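August 12, 2026
Posted by the Storkalon workshop bench

Objects for the Ollutar loan, day two. Started at the far end of the racking this time and worked back toward the door. Condition checks done on the enamel brooches and the two silver spoons. The spoons are fine apart from old polish packed into the engraving, which I left alone.

The pewter dish needs another look. Grey bloom along the underside of the rim, dry and powdery, comes away on a swab with almost no pressure. Could be active, could be residue from the old display mount. Bagged the swab and wrote the accession number on it. Dish stays off the packing list until we know.

Humidity in the store was steady all morning. The logger has 2,484 readings on it and should be downloaded before it overwrites — I thought this had been done in the spring and it had not.

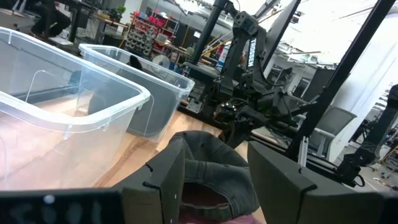
Mount for the horn beaker: first version too tight at the base. Took the brass arms back a little, resleeved them, and the beaker now sits without rocking. Colour of the sleeving is a shade warm against the horn but will disappear under the case lights. Second coat of paint on the arms tomorrow.

Labels. The Vovier draft has the beaker at 178 mm tall and our catalogue card agrees, but the old loan form has it shorter. Measured again with the calipers, card is right. Will send a correction so the form doesn't get copied forward.

The printed linen for the Dow case arrived and is not the grey we ordered. Cut a test piece anyway and put it in the oven with the coupons. Needs the full 28 days, so no decision before September.

Still to do: foam for the brooch tray (cut 15 recesses, spare one for the pin), glazing tape, ask about the crate dimensions again. Left the extraction running for 90 minutes after the paint.

2 comments
Shares: 0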